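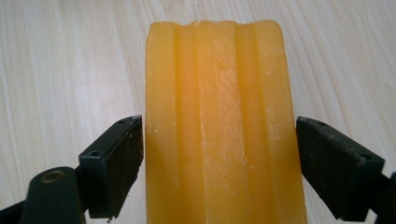

Unit 4: Melt-and-pour and cold process soap

Course handout, Bradden Adult Learning, Small-Scale Making

Read this before the practical session. Bring it with you, because the weights table is not repeated on the bench sheets.

4.1 What soap is

Soap is the salt of a fatty acid. When a fat or oil is mixed with a strong alkali in water, the two react and give soap and glycerin. The reaction is called saponification. For bar soap the alkali is sodium hydroxide, also called lye or caustic soda. Potassium hydroxide gives a softer soap and is used for liquid and paste soaps, which are covered in Unit 6.

A soap molecule has one end that mixes with water and one end that mixes with oil. On the skin, the oily ends gather round a bit of grease and the other ends stay in the water, so the grease can be rinsed away. In hard water some of the soap joins with calcium and magnesium and forms scum. This is why the same bar lathers well in one house and badly in another.

4.2 Two ways of working

Melt-and-pour. You buy a ready-made base, cut it up, melt it, add colour and scent, and pour it. The saponification has already been done by the supplier, so you do not handle lye. The bars can be used once they have set.

Cold process. You start from oils and lye. It takes longer and needs proper safety gear, but you choose the oils yourself. Bars need several weeks on a rack before use.

We do melt-and-pour first. Students who have not finished it may not start cold process.

4.3 Clear and opaque bases

Ordinary soap is opaque because it sets as a mass of small crystals which scatter light. In a clear base the crystals are kept very small, or kept from forming, by adding solvents. The usual ones are alcohol, sugar solution, extra glycerin and propylene glycol. Different suppliers use different mixtures, so two clear bases may not behave the same way when melted together.

Points to remember about clear bases:

Thickness affects colour. A thick part looks darker than a thin part of the same bar. Test your dye in a sample as thick as the finished bar will be.

Many clear bases draw water from the air. In a damp room they form small beads of liquid on the surface, known as sweating. The soap is still good. Wrap it tightly as soon as it is cool.

Overheating turns a clear base yellow or cloudy and may leave a smell. Keep to the supplier's limit.

Vanilla scents turn most bases brown over time. Amber shades hide this fairly well. White does not.

4.4 Melt-and-pour method

Weights for one bench (two students):

Clear base: 900 g
Scent: see the supplier's maximum for the oil you have chosen, and stay under it
Liquid dye: start with two drops

1. Put on an apron and safety glasses. Tie back long hair.

2. Cut the base into small, even cubes. Large lumps leave you with overheated liquid round a solid middle.

3. Melt in the double boiler on a low heat. Stir slowly. Fast stirring puts air into the soap.

4. Take the pan off the heat when a few small lumps are left and let them melt on their own.

5. Add the dye and stir until the colour is even. Put a spoonful on a cold saucer to check the shade.

6. Let the soap cool to 50 °C before adding scent. If it is hotter than this, part of the scent will be lost.

7. Pour in a thin, steady stream. Spray the surface with rubbing alcohol at once to break the bubbles. Keep the spray away from the hob.

8. Leave the mould alone until the soap is firm all the way through. Do not put it in the freezer. Quick chilling can make a clear bar cloudy and brittle.

9. Unmould, trim and wrap.

4.5 Moulds

Silicone is the easiest to use. It bends away from the soap and needs no lining. Rigid plastic gives a sharper surface but grips the bar, and deep detail can tear. If a bar will not come out of a rigid mould, leave it in the fridge for a short time and try again.

Long loaf moulds are cheaper to run than single moulds, but the cut faces show knife marks. For a clear bar these marks matter more than they do for an opaque one. Use a thin, straight blade and push down in one movement.

The loaf moulds in the Hendura workshop are shared with the candle group. Wash them before and after use. Any wax left inside will show on the soap.

4.6 Working out lye for cold process

Every oil needs its own amount of lye. The figure is found from its saponification value, usually called the SAP value. To work out a recipe:

Multiply the weight of each oil by its SAP value for sodium hydroxide.
Add the results together.
Take off the superfat, normally 5 per cent.

Worked example. A recipe uses 774 g of olive oil. The SAP value we use for olive oil on this course is 0.134.

774 x 0.134 = 103.7 g of lye
Less 5 per cent: 98.5 g

Do your sums twice, then swap sheets with another bench and check theirs. Measure everything by weight, including the water. SAP values for potassium hydroxide are different and must not be used for bar soap.

4.7 Safety with lye

Lye burns skin and eyes. Wear goggles, long sleeves and gloves that reach over the wrist. Always add lye to water, never water to lye. The solution heats up very quickly and gives off fumes, so mix it under the extractor. Never use aluminium pans or spoons, as lye attacks aluminium and gives off hydrogen.

If lye touches your skin, take off any affected clothing and rinse under running cold water for at least 20 minutes. For eyes, go straight to the eyewash station, start rinsing and call the tutor. Do not use vinegar on a burn.

4.8 Before the next session

Read sections 5.1 to 5.3 on trace and gel phase.

Work out the lye for your own recipe, using no more than three oils, and bring the full sum with you.

Keep one melt-and-pour bar wrapped and one unwrapped at home. Note any sweating or change of colour. Your notes count towards the unit mark.

Gloves, goggles and base can be bought from the Bradden stores until 4 pm.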